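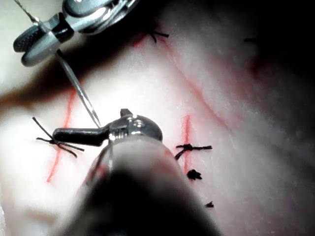 Can I go by the dry weight in the brochure when I decide whether my car can tow a trailer?

Only to rule trailers out. If the dry weight is already too much for your car, stop there. If it isn't, you still know very little, and you should ignore anyone on a sales lot who says otherwise.

Grerndale Evening Courses
First Trailer, First Season
Handout for Session 2: Weight, and who to believe about it
Instructor: Aniela Laskowska

Bring this sheet back next week with the blanks filled in. I'll have spare pencils. If you don't own a trailer yet, use the one you're thinking of buying.

Terms we'll use

Dry weight (sometimes "unloaded weight"): the trailer with little or nothing in it. Ask what was left out. Batteries, propane and the awning are the usual suspects, and brochures differ on this more than they should.

GVWR: the most the trailer is allowed to weigh, loaded. It's on a plate or sticker on the trailer itself. Read it off the trailer, and don't copy it from an ad.

Cargo capacity: what you can add before you hit the GVWR. Options fitted after the sticker was printed eat into this, and so does everything you carry.

Tongue weight: the part of the trailer's weight that pushes down on the hitch. Too little and the trailer may start to sway. Too much and the back of the car sags and the steering goes light.

Payload: what the tow vehicle itself can carry. People, dog, cooler, hitch and tongue weight all come out of the same number. Most couples who get into trouble get into it at this line, with a tow rating that looked generous. 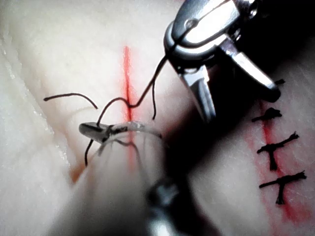
Tow ratings deserve a suspicious look too. The big figure in the advertising belongs to one particular version of the car, with one engine and one axle and probably a factory tow package. Yours may be a different version. Look in the owner's manual and on the door sticker. If the two seem to disagree, go with the lower one until somebody can show you in writing why you shouldn't.

Worked case: the Clidel

Pascal Riviere took this course last year and let me keep his numbers. He had a used Clidel, 17 feet, and the ad called it "light enough for anything." The sticker gave him 647 pounds of cargo capacity, and he thought that was plenty for two people who don't cook much.

Then he added up what was in it before a single bag went aboard: full fresh water tank, two propane cylinders, a second battery the last owner had put in, an aftermarket awning, hoses, leveling blocks, the toolbox. He had 282 pounds left. Chairs, bedding, clothes, food, a grill and a pair of bikes had to come out of that, and the bikes didn't make it.

Pascal's list was honest and it was still a list. He had guessed at several items. I wouldn't tow on a guess, and by the end of the season neither would he.

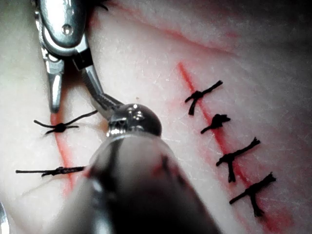
Practice pad with red marker lines and rows of black knotted sutures.

Weighing it

Use a public scale. The one at Fusberg is easy to pull into and the staff don't mind beginners. Go before seven in the morning or you'll be in line with the gravel trucks. Load everything as you would for a real trip, water included, with your usual passengers in the car.

Get a reading for the car and trailer hitched together, axle by axle if the scale can do it. Then get the car alone, with the same people and the same fuel. Write down all of it, even the figures you don't understand yet. We'll do the subtraction in class.

Tongue weight needs its own measurement. A small tongue scale will do, on level ground, with the coupler at towing height. The bathroom scale and lumber method works on paper. I have seen it done badly too often to recommend it.

Claims to be careful with

"It tows like it isn't there." Said of every trailer I have ever been shown. Ask how far they towed it, and in what wind.

"You can travel with the tanks empty." Sure, if there is water where you're going. The De Smet campground had its taps shut off for most of July.

"A weight distribution hitch fixes that." It shifts load between axles. The trailer still weighs what it weighs, and the ratings haven't moved.

"My brother-in-law pulls a bigger one with a smaller car." I believe him. I'd like to know about his brakes.

Karlijn Van der Linden disagrees with me about sway bars and will say so in Session 3. Hear her out. She has towed more miles than I have, though I still think she trusts the packaging too much.
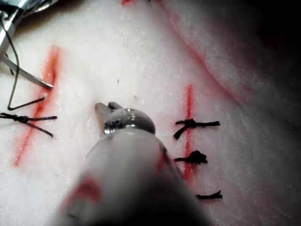

White suture practice pad with two straight red lines, instrument at lower center.

To fill in for next time

Trailer GVWR, from the plate: ______
Cargo capacity, from the sticker: ______
Added since the sticker: ______
Car payload, from the door: ______
Tow rating, from the manual, with page number: ______
Scale readings, if you have them: ______

Gerrit Hermans has the tongue scale until the weekend. Ask him for it at the break, and please return it with the foam block.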